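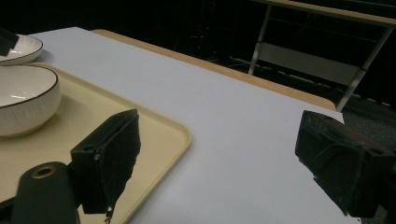
Come and teach the dish line at Wynne!

3 min read

Flemach runs the staff restaurant at the Wynne site, where our kitchen team serves 175 lunches on a normal Monday. Over the next few months a good part of the tray clearing and table setting will be shared with robot arms, and we want the people who teach those arms to be people who know the work. We have 12 paid places and would love to fill them with dishwashers, servers, bussers and anyone else who has ever carried a loaded tray through a swinging door.

What you would be doing

You hold a gripper in your hand and use it to do everyday table jobs – picking up a cup, moving a bowl from one spot to another, putting a saucer back on a tray. The gripper records how you do it, and the Grunex software team uses the recordings to train the arms. A full set is 1,000 recordings, shared across the whole group, so there is no quota for any one person. You will drop things. Everyone does, and the fumbles get kept too, as they are useful to the software people. 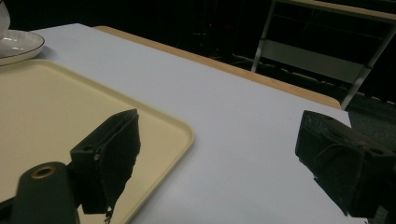
Tray and saucer at the practice table, with the open fingers of a hand-held gripper in the foreground.

Shifts are 2 hours, in the afternoon once lunch service is over. You can sit or stand, and you can stop for a break whenever your wrist wants one (it will, the first week). Pay is your normal hourly rate if you already work for Flemach, and the server rate if you are joining us from outside.

What changes in the kitchen

We would like you to know this before you apply. The arms are meant to take over the late clearing shift, the one most of our crew have been asking to get out of for years. Those hours move to prep and to the counter, and the current crew have that in writing. Some jobs will feel different. There will be more checking, more resetting and more talking with technicians, and we are still working out who does what when an arm stops in the middle of a rush. People who join this group will help write that plan, and we are really looking forward to hearing what you think of it!

Who we are looking for

You don't need any computer experience. We do ask for at least one season in a kitchen, cafeteria or dining room, and an honest opinion when something is awkward or slow. Left-handed people, please apply – we are short on you.

How to apply

Pick up a form at the Budness entrance or ask any shift lead for one. Tell us where you have worked and which afternoons you have free. Forms are due back by the end of August, and first sessions start as soon as the group is full.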